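Lestetti Residents' Association
Minutes of the open meeting on household and workshop machines, 12th September
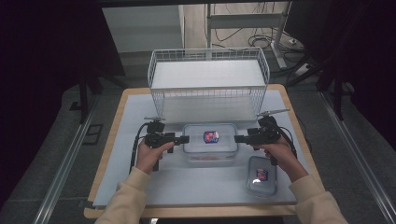

The chair opened by reading out the question as it had been put on the notice board: "Can a machine do the chores yet, and if not, when can we stop asking?" The second half was ruled out of order and then discussed at some length anyway.

Present: 41 residents and shopkeepers, the chair, the secretary. Apologies from the bakery, which was baking.

1. Minutes of the last meeting

Approved with one correction. The word "dishwasher" under item 4 referred to the appliance and not to the young man at the Vitico café, who has asked that this be put in writing.

2. Putting things away

Dariusz Kubiak gave the talk he had promised in the spring. His subject was putting away groceries, which he considers the hardest job in any house, harder than laundry and much harder than vacuuming. Vacuuming asks a machine to go everywhere on the floor and have no opinions. Putting away asks it to pick up a clear plastic box by the sides, firmly enough to lift it and gently enough that the lid stays on, and then find room for it on a shelf that already has something on it.

He said that clear plastic is a particular misery, as a camera tends to see the shine on the lid or whatever is behind the box. Several members said they had the same trouble with the glass door at the pharmacy.

Mr. Kubiak went on to grippers. Two jaws can do a great deal if a person is working them, and he advised members to try it before forming a view. With a person holding the handles, the jaws borrow forty-odd years of knowing how hard to squeeze a box of strawberries. Take the person away and all of that has to come from somewhere else, mostly from a very large number of examples. Asked how large, he said larger than you would like.

Question from the hardware store: would it be simpler to buy square food? Mr. Kubiak said that it would.

3. Report from the shop floor

The Destia packing shop has been trying an automatic arm on its returns bench. In the trial month it handled 2,643 items. The shop was pleased with the figure until it was compared with the number of items that then had to be handled again by the person standing next to it. That number was not brought to the meeting.

The arm is good at one size of carton and goes on being good at it all night. It does not care for bags. Given a soft bag it pauses, and the staff have come to read a good deal into the pause. The shop will keep the arm through December and keep the person as well.

It was asked whether the person minded. The person was present and said she minded the beeping.

4. Household experiences

The floor was opened. Contributions were limited to 2 minutes each, a rule applied to everyone except the previous chair.

One member has a robot mop and is satisfied with it, apart from the 60 or so rugs it is supposed to avoid. Another has a window cleaner that has to be put on the window, taken off the window and moved to the next window, and she has begun to suspect which of them is the window cleaner.

The previous chair described the bread machine he bought years ago, and its manual.

A member from Worku Street asked whether anything on sale would empty a shopping bag into a refrigerator without being watched. Mr. Kubiak said he would not leave one alone with eggs. Pressed for a year, he declined to name one, and was applauded.

5. Proposal to buy a machine for the hall kitchen

Proposed: that the association look into a machine to stack the cups after meetings. The secretary pointed out that the cups already get stacked, in that the secretary stacks them. The proposal was amended to read "or a rota," at which support fell away sharply. Deferred.

6. Actions

Mr. Kubiak to write a page in everyday words on what grippers can and can't pick up, for the notice board.
Destia to bring the other number.
The chair to find out who has the key to the cup cupboard.

7. Any other business

The lamp over the side entrance is out again. A member asked if a robot could change it. The hardware store offered a ladder.

The meeting closed, and the secretary stacked the cups.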